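# Report on the Dirnholm open day

Module: Automation in Practice. Submitted Apr 18, 2021.

## 1. Why we went

Our project group is supposed to be designing a small sorting line for the canteen, and so far we have designed a slide show about one. The module leader suggested we go and look at people who had got further. The open day at the Omlow workshop in Dirnholm was free, it had a car park, and it counted towards our contact hours.

We had first applied in January and were told the day was full. It was then moved to a bigger hall and we got in with 115 other visitors, most of whom seemed to have come for the buffet.

## 2. What was on show

There were 6 stands. Two were conveyor belts, one was a talk about safety fencing (given, sensibly, behind some safety fencing), and one was a vending machine whose link to the theme was never made clear. The fifth, run by a firm called Negri, sold cable ties and did very good business. We spent nearly all our time at the sixth, the Zameo stand, where two arms were dealing with crockery.

The set task was to get plates from the table into a dish rack. It is a job I have been avoiding at home for 19 years, so I felt able to judge it fairly.

Visitors tend to watch the rack, as that is where the plates end up. The presenter told us to watch the table instead. A plate lying flat gives a gripper very little to hold, and plates lying next to each other are worse, as there is less room for the fingers. With two arms there is also the matter of the arms getting in each other's way, which anybody who has shared a kitchen will know about.

We stayed for several rounds. I made notes on the one below, with four plates standing in the rack, a square one with a mustard-yellow middle still on the table, and both grippers at the blue one.

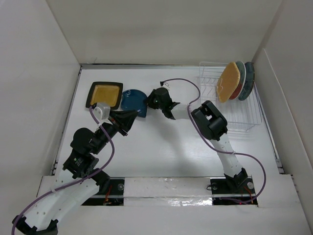
## 3. What we asked

Our list of questions was longer than the presenter's patience, but we got through most of it.

- **Does it mind what shape the plates are?** Yes. Corners were said to be harder than curves, and the stand used a mixture on purpose.
- **How much practice did it need?** 2000 attempts before the open day, a figure given with a certain tiredness.
- **Has it broken any?** "Define broken."
- **Could it work in a canteen?** Not at canteen speed. It might suit a canteen where everyone was prepared to wait until supper for their lunch plate.

## 4. What this means for our project

We had planned on one arm. I would now like to try two, though the budget would like to try none. We should also stop testing with identical paper plates – they are light, they stack nicely and they have taught us nothing.

The cables need thought as well. On the Zameo arms they ran along the outside, tied on in places with enough slack left for bending. Ours are held on with parcel tape and come off whenever the elbow moves. We bought a bag of ties from Negri on the way out and the receipt is attached.

Still to do before the next report: draw the second arm, borrow some real plates, and find out who is paying for them.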